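Teleop notebook, kitchen set
December 2019

Back at the simulated bench today after far too long fiddling with the logging, and I'm happy to say we got a proper run of demonstrations done on the dish task. Writing it all down while the tea is still hot, so whoever picks up the Tular branch after me doesn't have to go digging through my messages again (sorry about last time!).

The plan was 30 demos, all by remote control, with the operator driving the arm from the Stalik handset and the recorder running at 15 Hz. We kept every one of them, even the ugly ones, and I've tagged the ugly ones so they can be left out of training later if we lose our nerve. Each episode gets 600 steps before it times out. That felt mean in the first few tries and perfectly generous by the end, which says more about my thumbs than about the limit.

A word on how I've been driving, because it does seem to matter. I come down from well above with the wrist already turned the way I want it, and then I try very hard not to touch the rotation again. If you fix the angle late you get a little wobble in the trajectory, and the policy we trained in April learned that wobble beautifully and did it every single time, like a nervous habit.
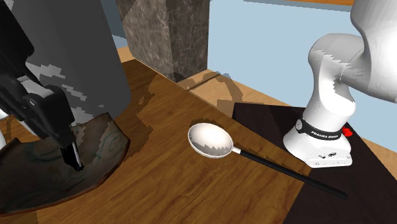 The brown dish is the awkward customer. It's shallow and wide with a raised rim, and the depth cue on the operator's screen isn't much help once the fingertips are down inside it, so I've been leaning on the shadows more than I'd like. I've asked for a second view in the handset display, even a tiny one in the corner would do. The Forkesa viewer already has the option, it just isn't hooked up to our build.

The ladle I've left lying across the join between the wooden tabletop and the dark platform, handle toward the arm base. I went back and forth on that and decided a bit of clutter in the middle is good for everybody. For the next batch I'd like to shuffle its angle between episodes, as long as we write the seed down this time.

Shadows are still coming out jagged, on the arm and inside the ladle bowl both. I had a go at the softer setting and the frame rate dropped enough that I could feel it in the controls, so back it went. Smooth driving is worth more to me than pretty edges, though I'd love to have the two together someday.

Also to do: rename the Kuipers config so it stops overwriting the default, and check why episode 55 in the old set has no gripper channel at all. I've got a feeling it was me.

Demos are in the shared folder under Tular, notes file alongside.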